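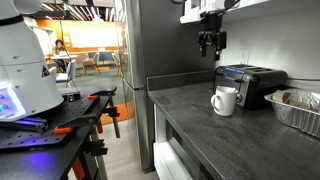 Our fridge, and the start of the long grey worktop.

October, ten past nine at night, feet up, toast for supper because I've talked about toast all day and it would have felt wrong to have anything else.

I had the best day in that kitchen! I know how that sounds. I went in to write up the Driretti notes and I did write up the Driretti notes, all 30 pages, and they're dull and they're done, but what I want to remember in a year's time is the kitchen, so that's what is going in here.

It's seven weeks now since we moved over from Skustley, and I still get a small lift every time I come round the side of the fridge. In Skustley we had one kettle on top of a filing cabinet and a sink that was officially for rinsing brushes. You had to carry the milk home at the weekend. Here there's a proper full-height steel fridge with its own worktop running off beside it, dark grey and speckly like stone, and enough room for three people to make three different lunches without anyone saying sorry. I do love a long worktop. My mum's was about as wide as a tea tray and she got Christmas dinner for eleven off it, and I think that's where I get it from, this thing of standing in front of a clear stretch of counter and feeling rich.

Anyway. Mitra and I had agreed we would finally sort out breakfast. Breakfast has been on the list since we arrived (the list being the back of an Emach envelope stuck inside my desk drawer) and it had got to the point where people were bringing in bread, forgetting it, and then bringing in more bread. Last week there were four open loaves. Four! Two of them the same loaf. So the plan was: go through everything, put like with like, throw out what had gone, and agree on a place for bread that was everyone's bread.

Mitra is a brilliant person to tidy with. She doesn't chat while she's deciding. She holds a thing up, looks at it, looks at me, and it either goes back or it goes. I'm the opposite, I want to know the history of every jar. We got through the fridge in no time, only stopping properly for a tub of olives that neither of us could date and a piece of ginger that had started to grow. I've brought the ginger home. It's in a yoghurt pot on the windowsill with some compost from the dead basil and I have great hopes for it.

Things we found, for the record: mustard, three sorts, all good, now living together in the door. A lemon so hard you could have played rounders with it. Boyang's soy sauce, which he thought had been stolen and had been quite bitter about. He came past just as I was holding it up and his whole face changed. He made us both noodles at lunch to say thank you, with an egg on top, and I hadn't even stolen it back for him, I'd only moved the mayonnaise.

I wiped the shelves down with warm water and bicarb, Gran's way, and dried them with an old tea towel before anything went back in. It took ages. I enjoyed every minute.

Had my mid-morning tea round the other side, in the comfy bit.

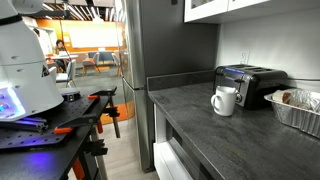 Past the end of the fridge to the comfy bit. Orange chair at the back!

I have to write something about the orange chair. I was so against it. When Wenjie showed us the choices I said it would look like a dentist's, and I said so more than once, and I was wrong and I've told him. It's the nicest thing in the building. The slim wooden legs help, and it sits so well with the grey-blue armchair, like two people who get on. The little white table is where everyone ends up with a laptop when they want to be near the tea without admitting it. I've done whole afternoons there. You can hear the toaster go from that table, so if you've put something in you needn't stand over it, and I've got my timing down to a fine art: bread in, sit, two emails, pop.

Wenjie did the furniture budget and he's proud of it, and so he should be. £1383 for the lot, second-hand from an office clearance, delivery thrown in. He told me the figure again today while I was drinking my tea, and I let him, since I'd been rude about the chair. He'd like a rug next. I'd like a lamp. A standing lamp with a warm bulb, by the armchairs, for those days when it's dark by half four and everyone goes a bit quiet. I said I would look in the Kaufmann shop on the way to my sister's and he said up to thirty quid, and I said you can't get a lamp for thirty quid, and he said you can get a chair for less if you're patient. Which, fine.

Back to it after that. Mitra had a call, so I did the cupboards by myself. They've got glass doors, which I thought I'd hate (more confessing what you're like) and I find I love them. You can see straight off where the stacks are. They do show every fingerprint, though, so I went over the glass with vinegar and a bit of newspaper and got the handles while I was up there. Some of the doors have a little round lock, and there's been a long-running argument about where the keys went. Evie is certain they were in the tin with the fuses. We looked in the tin with the fuses. There were fuses in it and one very old cough sweet.

Then the corner! I'd saved it for last on purpose, as a treat.
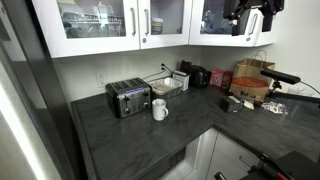 The toaster corner, with a mug and a foil tray out.

I do think the toaster is the making of that kitchen. It's a four-slice, brushed steel, two levers and two knobs, so you can have one pair done pale and one pair done properly and nobody's breakfast suffers. Carmela likes hers barely warmed. I like mine so that it makes a noise when you bite it. In the old place with the old two-slicer we took turns and one of us was always unhappy, and it was usually me, as she gets in earlier.

I emptied the crumbs over the sink and I'm not going to write down how many there were. I gave the front a rub with a damp cloth and then a dry one, all round the knobs, and it came up lovely. I did stand and look at it. Evie walked in and caught me admiring a toaster and asked if we'd like a moment.

We've talked about the corner a lot, where the two runs of worktop meet, as it's the natural place for things to be put down and left. Boxes, packets, paper bags from somebody's lunch. Mitra is for having it bare. I'm for letting it be the sharing corner, on the grounds that it's going to be that whatever we say, and a kitchen with nothing out on the side is a bit sad to walk into in the morning. If someone has brought in a bake I want to see it the second I come round that fridge! We settled on this: anything on the corner is for anyone, anything you want to keep has your name on it and goes in a cupboard. Bread at the toaster end, one loaf open at a time. I wrote it on a card in my good pen. Mitra took out two of my exclamation marks.

Talking of bakes, Carmela and I had a long and very happy talk about foil trays. She swears by them for carrying things in on the bus, you just fold a bit of foil over and hold it flat on your knee. I always go for a tin and then I never see the tin again. She's going to teach me her corn cake, the plain one with the soft middle, and says to take it out while it still looks too pale and trust it. I wrote it all down on the back of the Driretti cover sheet, so I hope they weren't expecting that back. The page had 828 printed at the bottom and I first copied that down as the oven temperature. 322 grams of fine cornmeal, she says, and she does mean 322, it's what her grandmother's blue cup holds and she weighed it once and has stuck to it since. I adore that. I'm going to do it to the gram.

I'd meant to be finished by three and it was gone five when I hung up the cloth. Made one last cup and drank it leaning on the worktop, with the kitchen all smelling of vinegar. Boyang came in for his soy sauce and took it back to his desk with him. I think he's going to keep it there for a while, until he feels safe.

Still to do:
Ask Wenjie about a hook for the tea towels, low down, near the counter end.
Descaler for the kettle, the sachets and not the bottle.
Butter dish with a lid. There must be one in Mum's loft.
Look for the cupboard keys in Evie's coat, she has no idea I've thought of this.
Cornmeal.

Quarter to ten now. Shoulders ache from reaching up to those doors, hands smell like a chip shop. The ginger has been watered. I had two slices for supper with the last of the plum jam, and then one more, and our toaster at home is nowhere near as good, it does one side and thinks about the other. I've started wondering about bringing the nice marmalade in for the sharing corner. The big jar. I'd have to be all right with it being finished by lunchtime and I think I would be, nearly. Will ask Carmela if she likes thick cut.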